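Night Flow

The zone is called Plestance Upper. It contains 400 properties, one inlet meter and one boundary valve that does not close fully unless it is turned past the point where it feels closed. The previous inspector wrote this on a card and taped the card inside the lid of the key box. I have the key box now.

Water use in a district falls to its lowest level between two and four in the morning. At that time most people are asleep, and what passes the inlet meter is a small amount of real use and a larger amount of leakage. The figure is called the minimum night flow. If it rises and stays up, a pipe has failed or somebody has left something running. If it falls, a repair has been made or the meter has stopped. In June the night flow in Plestance Upper went up by 230 litres an hour and stayed there.

A burst main would have given a larger step. A dripping tap would not have shown at all. I entered it in the log as a probable service pipe and asked for four nights.

On the first night I checked the meter. It is an Ekix with a mechanical register and a pulse unit clipped on top, and the pulse units are known to double-count if damp gets under the clip. I lifted the cover, pumped out the chamber and read the register by torch every 15 minutes from two o'clock. The register and the pulse unit agreed. I put the cover back and sat in the van until it was light enough to see whether I had left anything on the verge. I had left the pump hose.

On the second night I did the step test. Valves are closed in order, from the far end of the zone towards the inlet, and after each one the flow is read. When the excess disappears, the fault lies behind the last valve closed. It is slow work and it must be finished before people get up to fill kettles. The streets in Plestance climb in terraces, with steps between them, and the van can only reach every second terrace. I carried the key between the others. It is a steel bar with a socket at one end, and on the steps it has to be held upright or it catches the railings.

The excess went with the ninth valve, which controls the terrace behind the old Tomaszewski tannery. There are houses on one side only. The other side is the tannery wall, which is listed and leans.

The previous inspector's notes on this terrace were full. He had recorded the depth of cover at each stop tap, the taps that turned the wrong way, and the dog at the end house, which must have been dead for years. The main was described as sound. He had underlined this, and beside it he had written the word "quiet". It was the highest thing he said of any pipe. I had worked under him for two winters and I had heard him use it of a pipe, a van and a village, and once of a sandwich.

The third night was for listening. The stick is a wooden rod with an earpiece, and the method is to put one end on the stop tap and the other against the bone in front of the ear. There are electronic versions. I own one and I use it in traffic. At night the stick is better, and it has no battery.

A leak on a buried pipe makes a hiss, with some roughness in it if there are stones. A tap left on has a hollower note. A cistern that is passing water through its flush valve makes a thin, steady sound that carries well along a 25 mm supply and can be heard at the stop tap of the house next door, which causes arguments. I started at the tannery end and went along. The first five taps gave nothing. The sixth gave the thin sound faintly. The seventh gave it clearly, and the eighth faintly again.

I marked the seventh in blue crayon and wrote down the time. Then I looked at the number on the door, and afterwards I looked at it again in the notes, where it appeared at the foot of each page as the address to which the key box should be returned if found.

He had retired in the autumn of the year before last. There had been a lunch at the Zundo, in the back room, with a cold buffet. He was given a barometer. He told the people on either side of him that he did not expect to sleep, as he had worked nights for so long that his body had no other arrangement. One of them said he would get used to it. He said that he would give it a year.

The curtains were drawn and there was a light behind the upper one.

The procedure for a customer-side leak is a card through the door. The card has a box for the type of fault and a box for the estimated loss, and it asks the occupier to arrange a repair within 28 days. I had the pad in the van. I filled in a card, and because the box is small I wrote "cistern" and the figure, and nothing about the sound. I took it as far as the step. I could hear the thing without the stick by then, or I thought I could. It is easy to go on hearing a leak after the ear has come away from the rod. He had warned me of that in the first week and had made me stand in a field with my eyes shut until it stopped.

The door opened before I had found the letterbox. He was dressed, with his shoes laced. He looked at the stick and asked me which valve it had gone with. I said the ninth. He asked if I had turned the boundary valve past the point where it felt closed, and I said I had.

He let me in. The cistern was upstairs at the back, an old high one with a chain. He had taken the lid off and set it on a towel. The sealing washer had been lifted out of its seat by the width of a matchstick, and the matchstick was still in place. Water ran down the flush pipe and into the pan in an even sheet. He had tried two matchsticks, he said, and the note was too low, and the float valve hunted. With one it held all night.

We stood and listened to it. The house was otherwise as still as any I have been in. He said that he had started with a tap, but a tap is a wasteful thing and hard on the basin. He had put the rate at 200. I told him it was 230. He thought about this and said that the pressure in the terrace must have come up since the tannery was disconnected, and that I ought to look at the reducing valve on the lower road. I made a note of it.

He was on a meter, so the water was paid for. Under the rules a metered customer may pass as much water as he likes through a fitting in good order. A fitting with a matchstick in it is not in good order. I explained this, and he said he knew, as he had helped to write the paragraph. He asked what I was going to put.

I said that I could put legitimate night use. There is a code for it. It is used for hospitals, bakeries and a few households with kidney machines, and it takes the amount off the leakage figure and adds it to the baseline, where it no longer shows as an excess. The code needs a reason, and the reason needs a signature from the office. He said the office would never sign for it. He reached in then and took the matchstick out between finger and thumb, and the washer dropped, and the sheet of water in the pan thinned and broke up and stopped.

It took the float valve a little time to close. After that I could hear the light bulb.

He put the lid back on and folded the towel. He asked whether I still had the card about the boundary valve. I told him it was inside the lid of the key box where he had taped it, and he said that the tape would want replacing before the winter.

The fourth night had been booked, so I worked it. I parked by the inlet and read the register from two o'clock. It was down by 230 and it held there until ten past three, when it began to rise. It rose by a small amount only. On the terrace it would have been one tap, opened a quarter turn, on a basin. I waited for a quarter of an hour and read it again, and it was the same.

In the log I closed the job as found and repaired. On the next line I raised a new one for the reducing valve on the lower road, low priority, night visit required, two persons. I gave his address as the point of access.
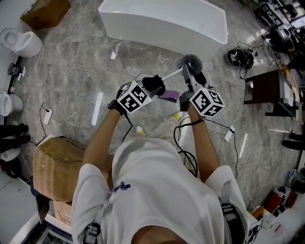 A toilet brush with a white handle, held over a grey marble-patterned tile floor.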